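Serving in Ordinary Time: Student Participation in the Parish Meal Ministry at Hultstead

By Joni Turunen
March

Print this page | E-mail this page

This report was prepared for the practical theology module. It considers how students understand Christian service when the work is repetitive and receives little notice. The study was carried out over one term with the meal ministry at Hultstead, in which students of the Silia residence serve beside members of the parish.

The module requires 30 hours of placement and a written reflection. I kept a journal after each shift and invited the other students to answer a short questionnaire. Of the 20 forms given out, 15 were returned. The parish kitchen log was also made available, and it records 312 meals served during the term.

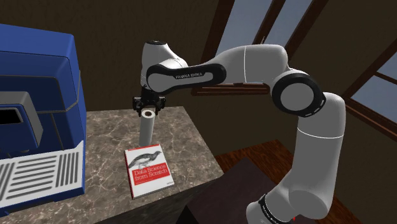

Student Reports | Faith and Service

Findings

Most respondents said that they had joined out of a sense of duty. By the end of the term, several wrote that duty was no longer the main word they would use. One student described washing pots as "the only hour of the week when I pray without trying to." Others were less certain, and two stated plainly that they had found the work dull and had not felt closer to God.

These answers were discussed in light of Luke 10, the account of Martha and Mary. The passage is often read as a warning against busyness. Our group gave more attention to the word "troubled" – Martha is corrected for her anxiety, and her cooking is left without comment. Father Solís, who supervised the placement, asked us to read the passage aloud before each shift.

Limits of the Study

The group was small and all members were already attending worship. Guests at the meals were not interviewed, at the request of the parish. A later study could include them with proper consent.

Recommendations

It is recommended that the placement continue and that ten minutes be set aside after each shift for shared prayer. Students should also be told at the outset that dryness in service is common and is no reason to withdraw.

The author thanks the Druleo Fund for covering travel costs.

This site uses cookies. By continuing to browse, you accept our cookie policy.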